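Old office computers to get second life in Florkstead

Oct 24, 2022

A batch of 39 retired desktop computers is being taken apart, checked and rebuilt in Florkstead this fall, with the finished machines set to go to households and small clubs in the town that have asked for one.

The computers came out of the Stestska office building on the east side of town, which replaced its desktops in August. They had been stacked in a ground-floor storeroom since then. The Temo repair workshop agreed to take the whole lot and started on the first of them last week.

Work begins with the side panel. Each tower is laid flat and opened, the dust is blown out, and the processor and memory are removed so they can be tested apart from the board. Parts that pass are set aside for refitting. Parts that fail go into a bin for recycling.

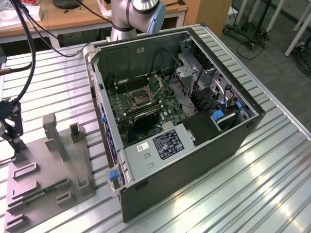
A desktop tower with its side panel off and the processor socket empty.

The cases are of a kind common in offices. Blue tabs and latches mark the places where parts release without tools, and the workshop says this saves a good deal of time when so many machines have to be opened and closed again. The power supplies are being kept where they hold a steady voltage under load. Any that do not will be swapped for units pulled from towers too worn to rebuild.

Hard drives are handled separately. All drives were taken out and wiped before the computers left Stestska, and the old ones will not be reused. Each rebuilt machine will get a new solid-state drive, paid for by Pētersons, the hardware store on Mill Street, which is also giving keyboards and mice.

Memory has been the main shortage so far. Many of the towers arrived with 2 modules and the workshop would like to send them out with 4, so that they can run a current web browser and video calls without slowing down. Residents who have desktop memory left over from an old computer can drop it off at the Pētersons counter during store hours. Laptop memory does not fit and cannot be accepted.

Processors are cleaned of old thermal paste before they go back in. The socket pins are checked under a magnifier at the same time, as a bent pin can keep a computer from starting at all.

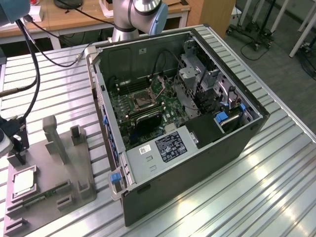
One reader, writing in after a notice about the project was posted last week, asked why the town would bother with desktops at all when most families want a laptop, and said the money for new drives might be better put toward used tablets for the school.

The workshop replied that the towers were free, that they are easier to repair than laptops, and that a working monitor can usually be found at no cost. It added that requests for desktops already outnumber the machines on hand.

Requests can be made on a paper form at the Florkstead library or at the workshop. Households without a computer will be served first, followed by clubs. There is no charge, and monitors will be supplied while they last.

The first rebuilt computers are expected to be ready in 2 weeks. Pickup will be from the workshop's side door, and those on the list will get a phone call when theirs is done.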